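4.2 Table Work with the Grerex Two-Arm Kit

April 23, 2024 | 116 shares | 4 comments

I'll start with the part of the review I enjoyed most, which was putting the kit on a table and making it deal with kitchen stuff.

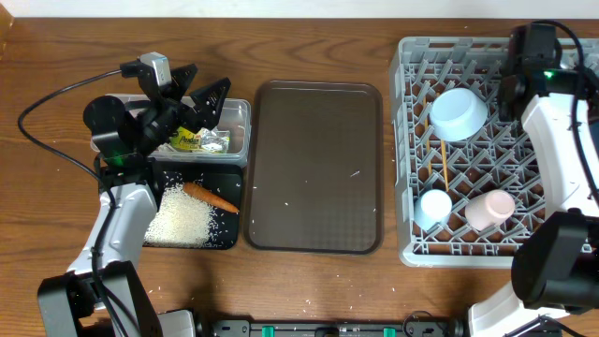
Figure 3. The Grerex kit at the table, both arms on the rail, with the food container, cutting board, tray and dish rack between them.

We ran 200 trials in all, split across four tasks: moving a packet out of a container, picking up a carrot, placing a cup, and (my favorite, and everyone else's least favorite) anything to do with rice. The first three are what Grerex puts in its own getting-started guide. I added the rice myself. Packets and carrots are pretty friendly to a two-finger gripper, and I wanted something on the board that wasn't.

Setup first. The kit ships with both arms, the rail, the wrist camera and a box of cables, and I had it bolted down and talking to the laptop before lunch. The rail is the best thing in the box. On the Prarside kit we looked at in Section 3, the arms mount separately, and every time one got bumped I had to redo the calibration from scratch. With the Grerex I did it once and then left it alone for the whole test period. The cables I liked a lot less! They run outside the arm links, and twice a loop caught while an arm was swinging back to its rest pose. I'd budget for some clips.

Teaching a new task takes up to 30 demonstrations, according to the guide, and that matched what I saw on the carrot. The cups wanted more. They sit at an angle between the slots of the rack, so the gripper has to come in tilted too, and the stock motion planner really prefers to come straight down. I ended up turning off its "level approach" setting (it's buried under Advanced, two menus deep) and things got better right away. Same story with the bowl when it's upside down in the rack.

And then the rice. As you can see in Figure 3, grains get everywhere, including the tray and the bare wood, and I scored a sweep as a success only if the pile ended up where I'd asked for it. By that rule the kit did badly. The fingers are angular and stiff, with nothing like a flat edge, and the control software has no notion of a pile, so it goes after the middle and plows through. Meng sells a soft scoop attachment that fits the same mount. I haven't tried it, so I can't tell you if it helps.

One more gripe, then I'll get to the numbers in 4.3. The gripper status lights glow green when the controller is connected, and they stay green when the camera stream has dropped. I lost most of an afternoon in December to that. Check the stream window before each batch.

Comments (4)

railfan_bot: Which clips did you use for the cables? Mine snag on the left arm too.

tomato_lab: Thanks for the level approach tip, I'd been fighting the rack for a week.

quietgripper: Would love to see the same tests with dry lentils. Bigger than rice, might be kinder to it.

oldsolder: Firmware update fixed the light thing for me, but then I had to recalibrate.

Related items
- Section 3: The Prarside Kit, Mounting and Calibration
- Section 4.3: Results by Task
- Biritberg Controller: 1000 Hours of Running Time
- Wrist Cameras Compared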